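Undley Soft Covers: Fabric and Drape Gallery

Gallery / Sleeves and loose covers / Black

Undley cuts and sews loose covers, sleeves and drawstring hoods for workshop and studio use. This page covers black fabric: how it folds, how it takes light, and how it looks next to bare metal. Weights, seam types and care are listed in the notes. Colors other than black have their own page.

Black is the hardest color to judge on a screen. Two cloths of the same weight can look identical in a swatch photo and very different once they hang over a shape. A flat swatch shows weave and color. A hung piece shows fold width, and fold width is what most orders turn on.

Fold width

Stiff cloth makes few folds, and they are wide. Soft, light cloth makes many, and they are narrow and deep. Between the two is a range where folds stay broad but shallow, with soft edges and no hard crease line. Most sleeves are ordered in this range. It lies close without binding and does not hold a sharp crease after storage.

Fold direction depends on the cut and on how the piece is supported. Cloth cut on the straight grain and held at one end tends to fold along its length. Any twist between the two ends turns the folds to a diagonal. Pieces cut on the bias fold diagonally with less twist and stretch more in length, so the pattern is drafted 6 mm short to allow for it.
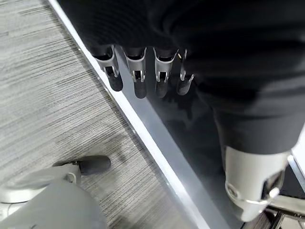

Black sleeve, matte face. Broad, shallow folds on the diagonal; brushed light-gray metal at lower right.

Surface

A matte face scatters light, and the folds read as soft changes in gray. A coated or calendered face returns a bright line along the top of each fold. Choose matte where glare is a problem or where the cover will be photographed. Choose coated where the cover will be wiped down often. Matte cloth shows lint sooner than coated cloth; coated cloth shows fingerprints.

Next to brushed or polished metal, matte black looks darker than it does alone. If a cover has to match painted parts, ask for a hand sample and compare it in place, under the lights that will be used. Daylight from a window is not a substitute.

Cloths stocked in black

Zumar: plain weave, matte both sides, medium weight. Soft hand. Folds broad and shallow when hung. Sold by the yard or made up.
Jokulton: twill, matte face, smooth back. Heavier than Zumar and slower to crease. Suits large covers with straight sides.
Kwak: light plain weave with a coated face. Narrow folds, some shine. Packs small.

All three come in black from stock. Zumar is also dyed in dark gray, which is made to order.

Openings and hems

Standard sleeves have an open hem, turned twice and stitched in a single row. An elastic hem closes the opening but gathers the cloth above it, which changes the folds for several inches up. A flat tape hem does not gather and is the better choice if the sleeve has to hang clean to the edge. Seams are placed on the underside unless the drawing says otherwise.

Measure the opening at its widest point and add 18 mm for ease. Measure length along the outside of the bend, with the bend at 90 degrees. Length taken along the inside will give a sleeve that rides up.

Care

Zumar and Jokulton: machine wash cool, hang to dry, no bleach. Kwak: wipe with a damp cloth, do not machine wash. Black cloth loses some depth over the first few washes and then holds. Wash all pieces of a set together so that they fade at the same rate.

Store rolled, face out. Folded storage leaves lines in Kwak that do not drop out on hanging. Lines in Zumar can be steamed from the back.

Samples and minimums

Hand samples are cut 100 mm square and mailed flat. Hung samples are available on loan for Zumar and Jokulton only. There is no minimum for stock black. Made-to-order dark gray is sold by the full roll.

Next gallery: Drawstring hoods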